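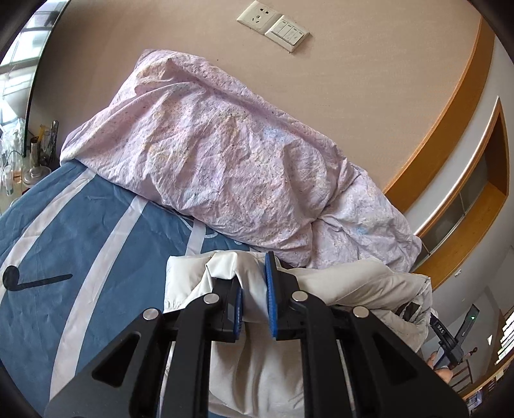
*Left gripper, bed task, both pads on the white quilt. Window side.*

**Notebook, Brurari student project – bedding folder**
January, started writing at 4:40 pm, finished after dinner

OK, long one today, and I want to get it down before I forget which grip went with which folder.

We're still on bedding. Custódio's plan from last time was to leave the small stuff (socks, dish towels, the eternal washcloth) and spend the whole session on big soft things, and I was grumpy about it on the way over but he was right. Big soft things are a different sport. With a washcloth you can pretty much see the corners from anywhere. With a quilt you grab a fold in the middle of nowhere, lift, and you've got no idea what part of the quilt you're holding.

What we're after, for anyone reading who missed the planning chat: hand-held demonstrations, two grippers, one person driving both, for three moves. Gather the white quilt. Pull the quilt clear of the duvet. Spread the quilt back out. The third one is the one the club wants for the spring demo, and it's the one we're worst at, naturally.

**Setup**

Lindiwe did the gripper check with me. We went through the linkage pins on the left one by hand, opening and closing it slowly, and there was a tiny bit of slop at full open that I don't remember from before the break. Not enough to stop for. I wrote it on the tape on the case so that whoever has it next can feel for it too. Blue pads are the same ones as last session. Lindiwe thinks they're starting to go shiny at the tips and wants to swap them, and I want to run them until they slip so we know when that is. We agreed to disagree and kept them on.

We did the open/close calibration twice. First time I rushed the close and the width readout bottomed out early, so everything after would've been shifted. If you're new: squeeze all the way, hold, count to two, let go all the way, hold, count to two. Don't chat while you do it. (I was chatting.)

Bed had the blue sheet with the white stripes on it, white quilt and pink duvet on top. We messed them up on purpose between takes. Zanele made the rule that whoever drives the take doesn't get to do the messing, and I think we should keep that forever. When I mess up my own quilt I leave it in a shape I already know how to pick up. Didn't even notice I was doing it until she called me on it!

**Takes**

Gathering first. This went fine, nearly boring. Press down with the jaws open, let the fabric hump up between the pads, close, lift. The trick is the pressing. If you come in and close just above the quilt you pinch a little ridge the thickness of a pencil and it pulls out the moment you lift. If you push down into the mattress a bit first, you get a proper fat fold and it holds. I drove the first batch and Lindiwe the second, and hers are smoother than mine. She moves like she's got all day. I keep yanking.

Then the separating one. Ugh. The quilt and the duvet like each other a lot. Pull the quilt and the duvet comes along for the ride, so you need the other hand to hold the duvet down, and that means both grippers are doing something different at the same time and your brain kind of splits. I lost the plot several times and just stood there with both arms out. Custódio suggested saying it out loud ("right holds, left pulls") and it sounds silly but it did help. We need to remember audio isn't being kept, so say what you like.

One thing I'd like an opinion on. In some of those takes I held the duvet by pinching it and in others I only leaned on it with closed fingers. Leaning is quicker and seems kinder to the fabric. But it means the same step has two completely different gripper widths in the data, and Zanele says that'll confuse the policy, or at least make it average them into something useless. Custódio says variety is good. I don't know! My gut says pick one for this batch and do the other as its own folder. I've sorted them that way for now, "hold_pinch" and "hold_lean", and if we decide to merge them it's easy to merge.

Spreading. So. The idea is you find an edge, walk along it with the other gripper until you've got the two ends, then lift and throw your arms forward a bit so the quilt catches air and lands flat. With hands I can do this half asleep. With grippers I can't feel the edge slide through my fingers, and that turns out to be the entire skill. You end up going by eye, and my eyes were mostly on the wrong gripper.

What sort of worked: grab edge with left, pull it up high so the quilt hangs, look at where it hangs down, grab the lower corner with right. Two lifts where I wanted one. It's slow but it's repeatable, and Lindiwe got it down quickly. What didn't work at all was the sliding thing, where you loosen one gripper a hair and let the edge run through it. Either it stays stuck or you drop the whole quilt. I dropped the whole quilt a lot. I'd park sliding until the pads question is settled, shiny or not.

Also the throw. Please everybody do a SMALL throw. I did a big one and the tracking went wild for a second or two, you can see the pose jump in the plot like somebody kicked it. I've flagged those takes "fling" and left them out of the good folder. Half speed looks a bit sad but the trajectory is clean.

**Things I checked after**

Played back the left-hand video for the gather takes. The wide view is great for this, you get the bed, the wall, the window, and you can usually catch the other gripper over at the side as well, so matching up left and right is a breeze. When I go in low for the press, though, the gripper takes up most of the bottom half and the quilt does the rest, and there's not a lot left for tracking apart from the wall up top. It coped. I'd still rather we came in at more of a slant. Hendrik had a note about this back in the fall and I ignored it, sorry Hendrik.

The window's bright. I expected it to blow out everything on that side and it's fine, you can still make out the bottles on the table in front of it. For the next session I'd like to do one batch with the daylight and one after dark with only the ceiling lights, same three moves, same driver, so we're comparing like with like.

White quilt is harder to look at than I thought. When it's all heaped up, fold on fold, there isn't much to tell you where one layer stops. The duvet is loads easier with its little dots and scribbles. Zanele wants to try the same gather with the duvet only and see whether the model does better on it. Cheap to try, so yes.

Storage: the card was getting tight so I moved everything to the Wivico drive before I left. Checked that the files open. Did NOT delete from the card yet, please don't either until Busisiwe has made the second copy.

**Numbers for the log**

Kept 78 takes across all three moves. Target for the whole bedding set is 500, so we've got some bed-making ahead of us, ha. Going by how today went, the gather takes will fill up by themselves and spreading will be the one we're chasing in the last week. I'd start every session with spreading from now on, while arms are fresh. My shoulders were cooked after about 5 spreads in a row and you can tell from the wobble.

**Arguments we didn't finish**

Whether a take counts if you regrip. Custódio wants only clean ones. I think regrips are where the good stuff is, because the robot is going to miss too and it'd be nice if it had seen somebody recover. For now: one regrip is allowed, more than that goes in "messy". Lindiwe shrugged and said fine. Busisiwe wasn't around so she gets the deciding vote when she reads this. Hi Busisiwe.

Whether "spread" ends when the quilt is down or when it's flat. I've been ending at down. Zanele goes on and pats out the wrinkles with closed fingers, and her takes come out nearly twice as long as mine. They look nicer! But then patting should be its own move, with its own label, and the start pose should be a quilt that's already down. Somebody bring this up at the club meeting, I'll forget.

**To do**

- Me: write up the press-then-close thing with a couple of clips, for the new people
- Me: trim the dead time at the start of the separating takes (me standing there with my arms out)
- Lindiwe: new pads on one gripper only, old ones stay on the other, then we compare
- Custódio: look at the slop in the left linkage, ask Hendrik if he's got a spare set of pins
- Zanele: duvet-only gather, one batch
- Busisiwe: second copy of the drive, and the regrip ruling
- All of us: decide pinch or lean before the next session, please, not during

Added later, 9:15 pm – went back over the "fling" folder and two of those are perfectly OK, the jump is after the quilt's already landed. Cut the tails off and moved them to good. They're in the 78.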